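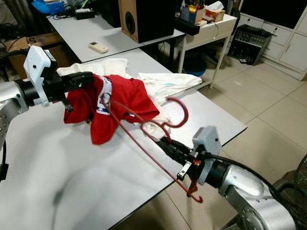

4.2 Do donated clothes stay in town?

The claim most often made for local clothing drives is that what is given in a town is worn in that town. We found little to support it. Organizers in Wamdale and Pradham repeated the claim on their leaflets, but neither drive kept a record of where garments went once they left the hall. The Minami drive did keep one, and it is the only reason this section can say anything firm.

Of the 1191 garments logged at Minami in April, 300 were taken by local households. The rest went to a bulk buyer or stayed in storage. The drive's own report put the number of items "rehomed" at 2000, a figure that seems to carry over stock from earlier collections and that treats a sale by weight as a new home. We do not think the word can bear that meaning.

Type of garment mattered less than we had been told to expect. Several organizers said that T-shirts and sportswear (Figure 3) were the hardest to place, on the grounds that every household already has too many. At Minami they left the hall at much the same rate as trousers and knitwear. Winter coats did go faster, though the log has so few of them that we would not build an argument on it.
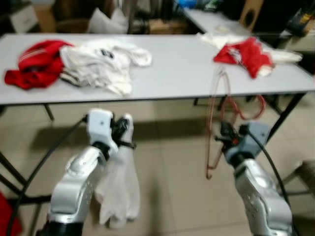 Figure 3. Red and white garments in two piles on a folding table.

The Predotthorpe survey is sometimes cited against this reading. It reports that most donors believed their clothes were being worn nearby, and later summaries have treated that belief as if it were an outcome. Donors are poorly placed to know. They hand over a bag and go home, and the survey did not ask whether they had ever seen one of their own garments again. Its mailing went to about 3000 addresses, but the response rate is missing from the published version, and we were unable to obtain it.

A weaker claim may still hold. Drives could bring people into the hall who then use other services there – advice sessions, the food shelf – and the clothing might be worth collecting on that account alone. None of the four sites measured this. Until one does, we would treat the local benefit as unproven, and we leave it out of the cost estimates in Section 5.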